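Forums > Old Desktops > Buying and Keeping > Thread

Keep the old tower or buy the mini?
Started by paisan_pete, 25 May 2021

paisan_pete wrote:
My mother's tower has started making her wait for everything. She does email, the church newsletter and a genealogy program that was last updated when people still bought phone cards. The shop near her quoted $300 to "refresh" it, and when I asked what that meant the guy said it would be fresher. Or I can get her a Lelliment mini for a bit more and be done. What would you do?

carol gosling wrote:
Fresher! I'd ask for that on the receipt.
Keep the tower. Put in a solid state drive and more memory and she won't know it's the same machine. Mine is older than my son-in-law's career and it still does my taxes.

Hovow_Dan wrote:
Going to disagree with Carol, as is traditional. You can put new tires on a mule. If the board dies in a year you've bought a nice drive for a dead computer. Get the mini, mount it behind the monitor and give her the floor space back.

carol gosling wrote:
Dan, you've been telling people their boards will die in a year since I joined, and I have 3743 posts.

Hovow_Dan wrote:
One of these years I'll be right.

T. Pongsiri wrote:
It depends on the genealogy program. If it came on a disc and the disc is gone, moving it to a new machine could eat your whole weekend. I did this for an uncle in September and I can now name all 6 of his great-grandparents' farms. Clone the old drive to a new one and leave everything where she expects to find it.

paisan_pete wrote:
The disc is gone. The box the disc came in has been kept very carefully.

carol gosling wrote:
Then there's your answer. What does she have for storage now?

paisan_pete wrote:
160 gigs, spinning, with a sound like somebody eating granola.

T. Pongsiri wrote:
Copy her files off it tonight. Do that before you read any more of this thread, including the good parts.

What I'd do, in order:

1. Copy the newsletter folder and the family tree files to something that isn't in her house.

2. Shut it down, unplug it and open the case. Have a look at the motherboard and find the memory slots before you order anything.
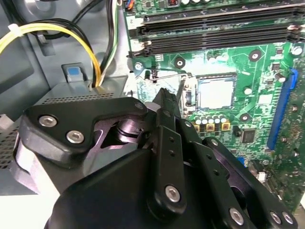
3. Look up the memory by the model number on the board. The model on the sticker outside could cover several different boards.

4. Clone the drive, swap it, and keep the old one in a drawer until she stops asking where things went.

Hovow_Dan wrote:
5. Buy the mini.

paisan_pete wrote:
Files are copied. The newsletter folder had eleven years of potluck announcements in it and she wants every one. Ordering a drive. Dan, if it dies I'll send you the potlucks.

Hovow_Dan wrote:
Fine, but I'm not bringing a dish.

Recent threads
Brumus keyboard: sticky space bar
Is a quiet power supply worth the money?
Printer only works when my husband is out
Moving old address books to a new computer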